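ホーム | 記事一覧 | 意見 | 投稿について | 連絡先

大臣の名前が先に新聞に出ることについて

ボフダン・ビリク(Bohdan Bilyk)
12/1/24

日本語は私の母語ではありません。ですから、少し固い文章になるかもしれませんが、お許しください。

先月から、ベトゥルラ(Beturura)州の新しい内閣の人事が話題になっています。選挙に勝った知事はまだ就任していません。それなのに、法務長官になる人の名前は、もう皆が知っています。地元紙の「ダンディア(Dandia)」が「移行チームに近い人物」の話として書いたからです。次の日には「エシッツ(Esitz)」が別の名前を書きました。その次の日、二つの新聞は互いの記事を引用していました。

私はこの習慣に反対です。記者が取材することには反対しません。取材は記者の仕事です。私が反対しているのは、移行チームの側が名前をわざと流し、世間の反応を見てから決める、というやり方です。

このやり方を弁護する人もいます。友人のカリミ(Karimi)さんは長く州議会の事務局で働いた人で、私にこう言いました。「正式に指名してから議会で否決されるより、先に噂で試すほうが、本人の傷が浅い」。経験のある人の言葉ですから、私は二、三日考えました。しかし、やはり賛成できませんでした。

噂で試された人は、自分のために話すことができません。正式な候補者ではないので、議会の公聴会もありません。質問に答える場所がないのに、批判だけは届きます。今回、最初に名前が出た弁護士は、昔担当した事件のことで一週間ずっと批判されました。その後、移行チームは「候補者について何も決まっていない」と発表しました。では、あの一週間は何だったのでしょうか。本人の依頼人や家族にとって、何も決まっていなかったという説明は慰めになりません。

もう一つの問題は責任です。知事が自分の名前で指名すれば、その人選が良くても悪くても、知事の判断として残ります。匿名の話として流せば、評判が悪いときに「そのような事実はない」と言うことができます。有権者は、知事が本当は誰を選びたかったのか、最後まで知ることができません。

州議会の司法委員会は7人で、承認には過半数が必要です。移行チームの人たちは、委員に個別に電話をかけて、この人なら賛成するかと聞いているそうです。この電話そのものは、私は悪いと思いません。議会と相談することは、むしろ必要です。けれども、電話の内容がその日の夕方に新聞に載るなら、それは相談よりも宣伝に近いと思います。

私が育った国では、大臣の名前は任命の日まで秘密でした。それが良い制度だったとは言いません。秘密が多すぎて、国民は結果を聞くだけでした。私が望んでいるのは、その中間のものです。例えば、知事が就任前に候補者の短い名簿を公表し、選んだ理由を一人ずつ文書で説明する。議会は日を決めて、公開で話を聞く。候補者は自分の口で答える。時間はかかりますが、法務長官は州のすべての検察官の上に立つ人です。5日や6日急ぐことに、どれほどの価値があるでしょうか。

新聞にもお願いがあります。「関係者によると」と書くとき、その関係者が名前を出せない理由を、一行でよいので書いてください。移行チームの職員なのか、議員の秘書なのか、それとも競争相手の支持者なのか。それだけで、読者の受け取り方は大きく変わります。理由が書けない話であれば、もう一日待ってもよいと思います。 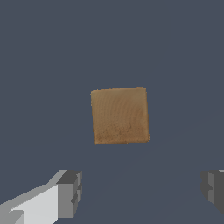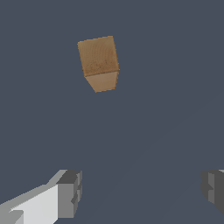 このような提案をすると、政治はもっと複雑だと言われます。そのとおりでしょう。名簿を公表しても、その前に名簿の噂が流れるかもしれません。完全に防ぐ方法を私は知りません。それでも、正式な手続きが先にあって噂が後から来るのと、噂が手続きの代わりになるのとでは、違いがあります。

ベトゥルラの知事は、就任までにまだいくつもの役職を決めなければなりません。教育長官も、財務長官も、名前はまだ出ていません。この二つの役職については、最初の発表を知事本人の口から聞きたいと思っています。

ご意見・お問い合わせは編集部まで | 無断転載を禁じます | ページの先頭へ戻る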